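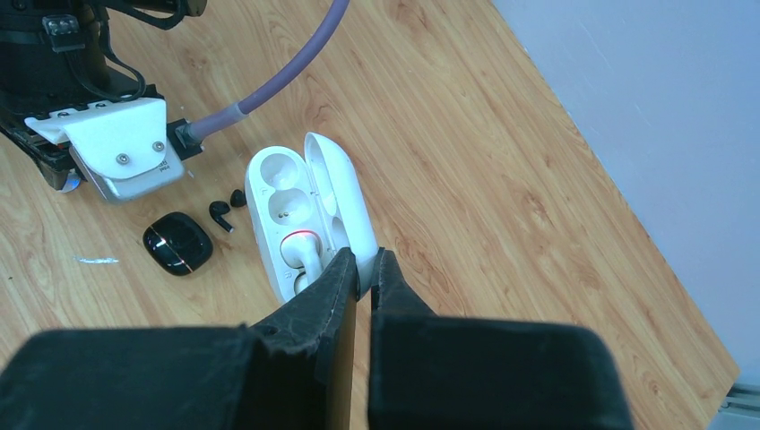 Quick one tonight, it's late and I have to be up early. Finally moved everything off my old password manager. Two evenings gone. Writing this down mostly so I remember what I did when it breaks.

Background: I'd been on Gresotari for years. Fine app. Then the price went up in November and the browser extension started logging me out every time the laptop slept. Every time. Type the long password, get the code, type the code, go make coffee, do it all again. I put up with it for almost 60 days and then I cracked.

So - Hondico. Amrit Cormier at work had been going on about it and offered to sit with me while I did the export. I said no, how hard can it be.

Well. 486 logins. I had no idea. Forums I joined to ask one question about a printer. Three accounts at the same shoe store, all different passwords, all bad. A webmail address I haven't opened since college that was still the recovery email for my bank. That one scared me a bit, fixed it on the spot.
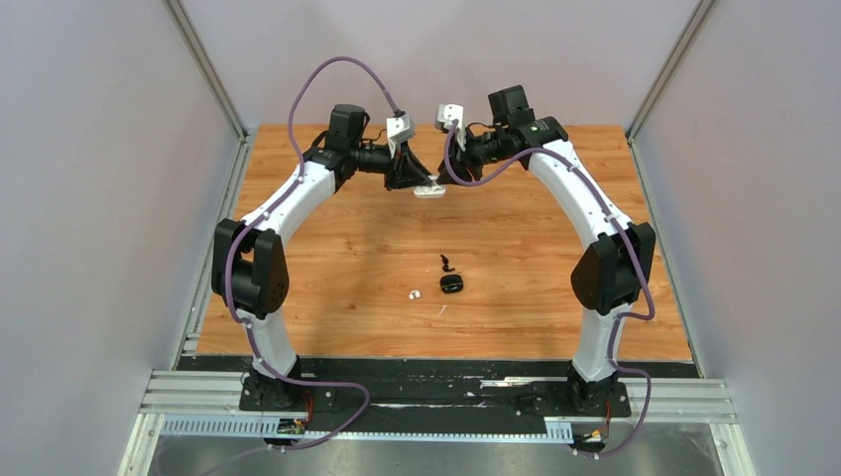
*Both arms, almost touching at the top.*

The export itself is a plain CSV. Plain text, every password you own, sitting in Downloads. And my Downloads folder syncs to the cloud! Caught it after a few minutes, turned sync off, deleted the file, emptied the trash, emptied the OTHER trash on the web side too. Then did the export again to a folder that doesnt sync. If you do this, check that first.

Import took seconds but 9 entries came over mangled. Anything with a comma in the notes field got split up. Fixed by hand, boring, fine. Also the one-time codes did not come across at all, so I had to go site by site and set those up again. That was most of the second evening.

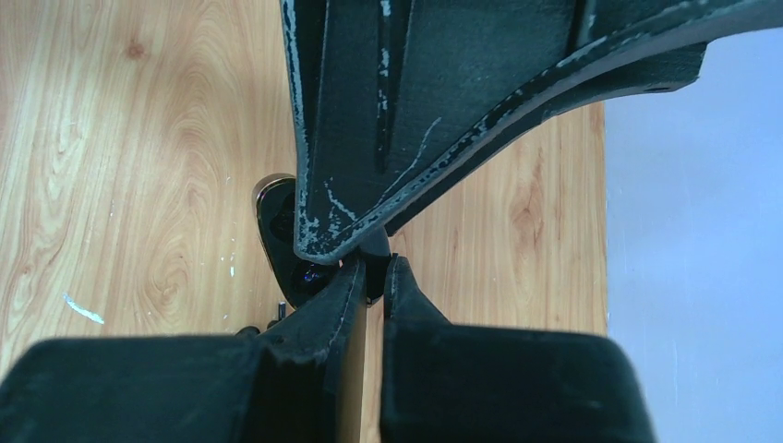
While I was in there I changed the worst ones. Bank, email, phone carrier, the tax thing. Long random ones now, and new backup codes printed and in the drawer with the passports. Old printout went in the shredder.

Still to do:

- close the Gresotari account properly (the free plan caps you at 500 entries so I could leave it, but why would I)
- get my sister off using the same password for everything, good luck to me
- wipe the old phone, its still signed in
- work out what Xolalpa is. I have a login for it, made at 2 in the morning aparently, no memory of it

Hondico so far - ok. The autofill is slower and the icon is ugly. It stays logged in when the lid closes, so I'm happy. Will report back if the phone app does anything weird. Going to bed.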